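Cuaderno de taller — Sección de equipos informáticos
21 de enero de 2019
Asunto: revisión y desmontaje de sobremesas del lote Kokkinos

Se reanuda el trabajo sobre el lote procedente de las oficinas de Kokkinos, interrumpido antes de las fiestas por falta de espacio en las estanterías del fondo. El inventario de entrada recoge 89 equipos de sobremesa, de los cuales una parte se destinará a las aulas del programa Pleslow y el resto se desmontará para piezas. La presente entrada se refiere únicamente al trabajo en banco. La documentación de entrega queda en la carpeta de Dratance, segundo cajón.

Criterio de clasificación. Se mantiene el acordado con Živko Papadopoulos en la última reunión de sección: se conserva entero todo equipo que arranque, supere la prueba de memoria y no presente daños en la placa. Los que no arranquen pasan a desmontaje, salvo que el fallo se localice en la fuente o en el disco, piezas de las que hay existencias. No se invertirá más de una hora de diagnóstico por equipo. Si pasado ese tiempo no hay una causa clara, se anota en la ficha lo comprobado y se pasa al siguiente.

Apertura y limpieza. Las cajas llegan con bastante polvo acumulado, sobre todo en la rejilla frontal y entre las aletas del disipador. Se sopla primero la caja abierta en la zona de extracción, nunca en el banco, sujetando las aspas del ventilador con un dedo o con una brida. Después se repasan las ranuras con brocha antiestática. En dos equipos el polvo había formado una capa compacta bajo el ventilador del procesador; conviene comprobar este punto antes de dar por averiado un equipo que se apaga solo.

Retirada del disipador. Los tornillos se aflojan en cruz, media vuelta cada vez. La pasta térmica de origen está seca en casi todos los casos y el disipador ofrece resistencia. Se recomienda encender el equipo cinco minutos antes, cuando esto sea posible, y girar ligeramente la pieza antes de tirar. En un equipo de la semana pasada el procesador salió adherido al disipador con la palanca todavía cerrada. No se apreciaron daños, pero la ficha queda marcada y el equipo no se entregará sin una prueba prolongada.

Limpieza del procesador. Alcohol isopropílico y paño sin pelusa, con el procesador colocado en su zócalo y la palanca cerrada. Solo se abre el zócalo después de limpiar la tapa metálica, para que no caigan restos de pasta sobre los contactos. El bote de limpiador Rarix que había en el armario está prácticamente agotado. Se ha pedido otro, referencia interna 3897, con entrega prevista para marzo. Entretanto se utilizará el alcohol de la garrafa pequeña.

Memoria. Los módulos se extraen antes de tocar el procesador y se guardan en bandeja, con etiqueta del equipo de origen. La prueba se realiza por separado en el equipo de referencia. No deben mezclarse módulos de distinto origen en la misma bandeja aunque sean de igual capacidad; el viernes hubo que repetir toda una tanda por este motivo.

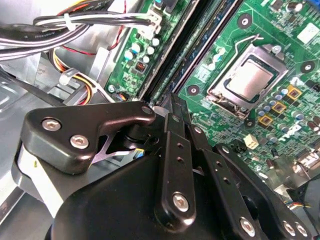
El orden de extracción en las placas de este lote queda fijado como sigue: disipador, memoria, procesador, cables y, por último, tornillos de la placa. Antes de levantar el procesador se comprueba que el zócalo esté completamente liberado, con la palanca de retención alzada y la placa de carga metálica abierta, como en la placa Dell, donde además las dos ranuras de memoria largas y negras están ya sin módulos. El procesador se toma por los bordes y se levanta en vertical, sin arrastrarlo. Una vez retirado, se coloca de inmediato la tapa de plástico del zócalo. Quedan pocas tapas en la caja gris y deben reservarse para las placas que vayan a conservarse.

Tornillería. Se ha detectado que en las bandejas se mezclan los tornillos de la placa con los de las unidades de disco, de rosca distinta. A partir de hoy se usará un vaso por tipo, con el rótulo hacia el frente. Un tornillo forzado en un separador de latón obliga a cambiar el separador, y de estos no quedan repuestos.

Cables de ventilador. Se desconectan tirando del conector, no de los hilos. Al volver a montar se llevarán por el lateral de la caja, sujetos con brida, de modo que no rocen las aspas. Los conectores con la pestaña partida se apartan en la bolsa transparente y se registran en la ficha.

Etiquetado. Cada placa conservada fuera de su caja llevará bolsa antiestática, número de equipo y resultado de la prueba. Las pegatinas del rollo nuevo se despegan con el calor del armario; se emplearán las antiguas hasta que se agoten. La pila de botón se comprueba con el polímetro y se sustituye si procede. En los equipos destinados a Pleslow se sustituirá siempre.

Estado al cierre. Trabajados hoy 7 equipos. De ellos, 5 quedan aptos y pasan a instalación de sistema. Los dos restantes no dan imagen ni con memoria de prueba y se han colocado en la balda inferior, con la ficha dentro de la caja. El banco izquierdo queda despejado; en el derecho permanecen la estación de soldadura y el polímetro, pendiente de pila.

Pendiente para la próxima sesión:
— Repetir la prueba prolongada del equipo con el procesador adherido.
— Solicitar a Dratance el listado de números de serie, que llegó incompleto.
— Decidir con Ž. Papadopoulos si se retiran los lectores de disco de los equipos aptos. Las aulas no los han pedido y ocupan un conector que puede hacer falta.
— Revisar la pulsera antiestática del banco derecho; el broche no cierra bien.
— Pedir tapas de zócalo y separadores.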